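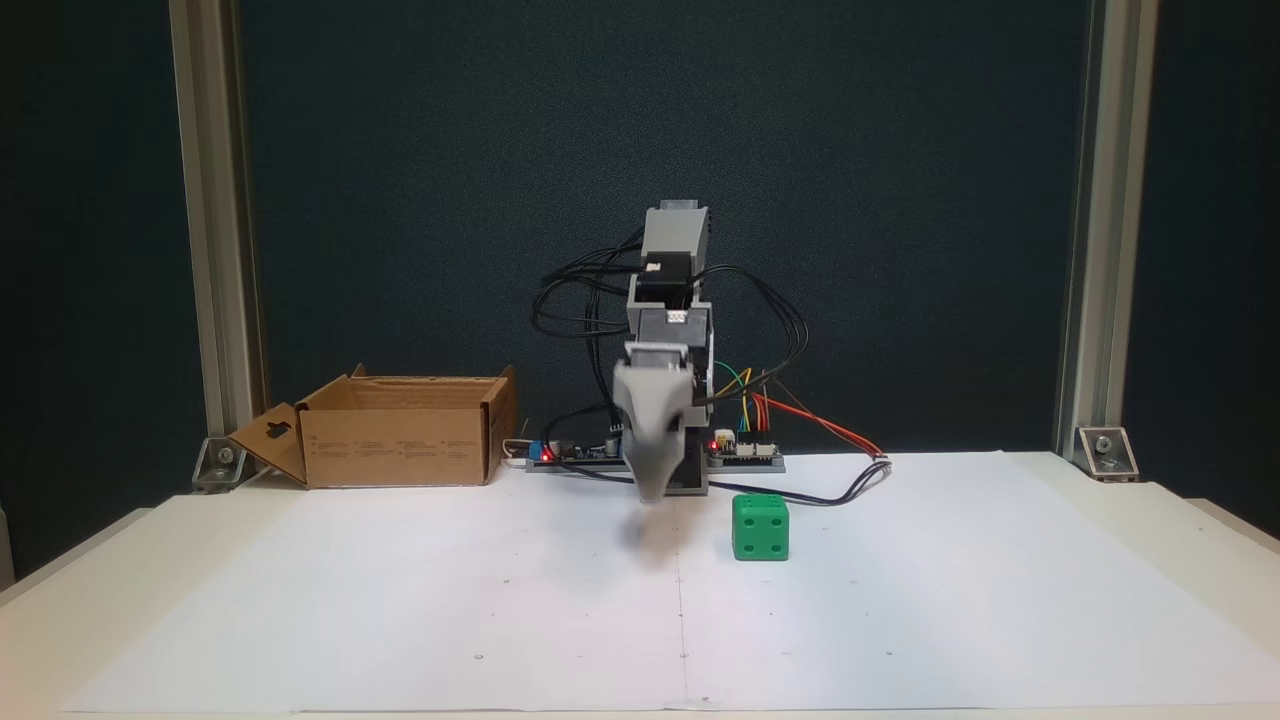

Desktop servo arm above a paper work surface, with a green die to the right of the gripper and an open cardboard box to the left

The Harico bench rules are a voluntary code of practice for small robotic arms driven by hobby servo motors. They were drawn up in Plesport and first issued in April as a supplement to the Marsden workshop guide. The current text is dated 6 Sep 2022. The rules cover arms fixed to a table and used for light handling tasks, such as moving a block or die into an open box. Mobile robots and arms that share a space with a moving person are outside their scope.

Work area

The work surface should be pale, matt and free of loose tools. Paper is accepted as a covering if it lies flat enough not to catch the gripper. Any upright posts must be bolted to the table through corner brackets. The rules set a limit of 500 mm on reach and 70 g on the object handled.

Wiring

Cables to the upper servos are left with enough slack for the full range of each joint – loops are allowed, but they must not pass under the gripper. Control boards are placed beside or behind the base, with their indicator lights in view of the operator. Power is removed before any connector is changed. 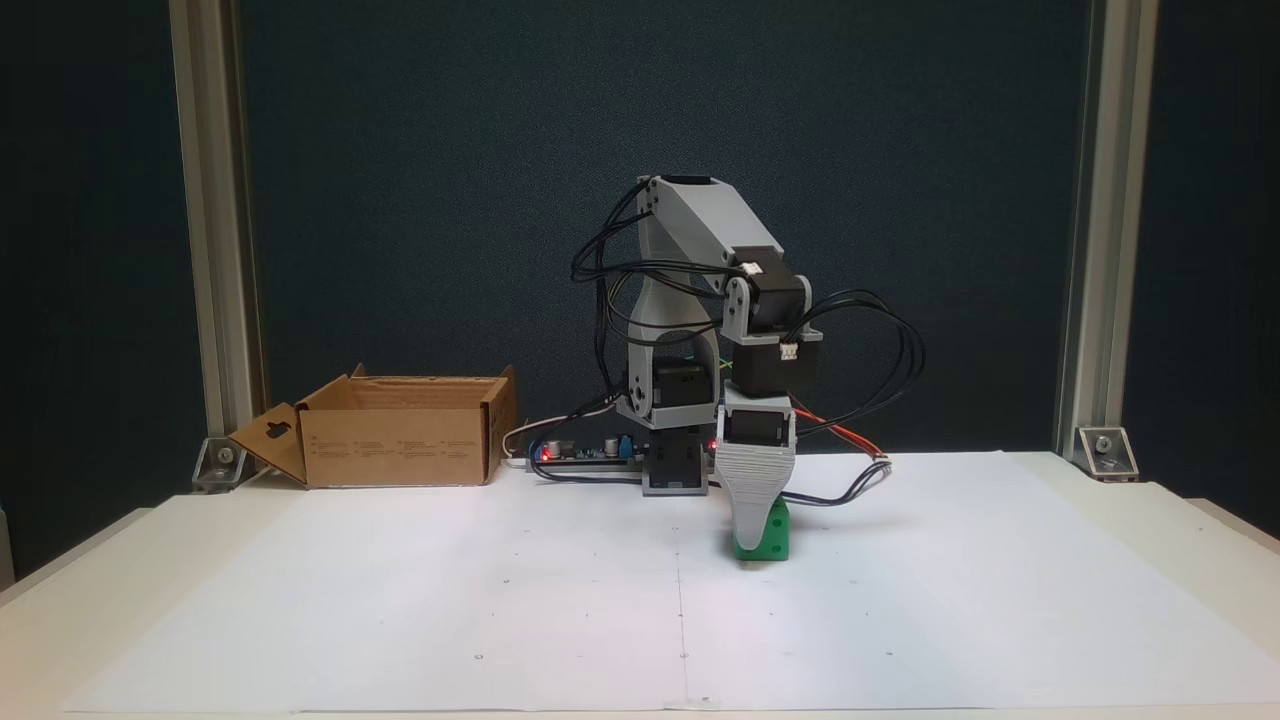
Arm reaching down to a green cube, with cable loops on both sides of the arm

Operation

Test objects should contrast in colour with the surface. The gripper approaches from above and closes at reduced speed. A servo that stalls against an object is released at once and left to cool.

Inspection

Brackets, printed links and plugs are checked every 3000 cycles. The Zatex edition applies the same interval but adds a written log, kept for as long as the arm is in service. Cracked links are replaced – repair with glue is not permitted under either edition.

See also: Marsden workshop guide; Servo motor; End effector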